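Marble Countertop Care: Frequently Asked Questions
Dreswood Stone Supply, Customer Support
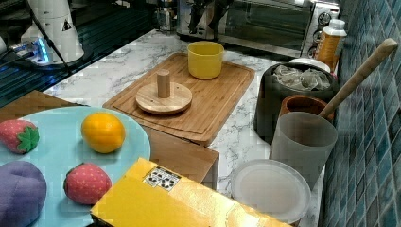
How often should marble be sealed?
Twice a year for kitchens, once a year for bathrooms. Test first: leave a spoonful of water on the surface for 20 minutes. If the stone darkens, reseal.

Which sealer do you recommend?
A penetrating (impregnating) sealer. Topical coatings scratch and trap moisture. One 440 ml bottle is enough for most kitchens at two coats.

Can I use vinegar or lemon cleaners?
No. Acid etches calcium carbonate, and sealer does not prevent etching. Use pH-neutral soap and a soft cloth.

What is the difference between a stain and an etch?
A stain is darker than the stone and can usually be drawn out with a poultice. An etch is a dull mark and has to be repolished.

Can hot pans go directly on the surface?
Use a trivet. Sudden heat can open existing fissures, mainly near cutouts.

Do you repair chips?
Yes, up to 2 inches long. Larger damage is quoted after a site visit by Sérgio Teixeira. Bring the slab number if you have it.

Is honed marble easier to maintain?
Etching shows less on a honed finish. Oil stains show more.

Does sealing void the warranty?
No. Keep the receipt for the product used. Claims go to Olga Louro in the service office.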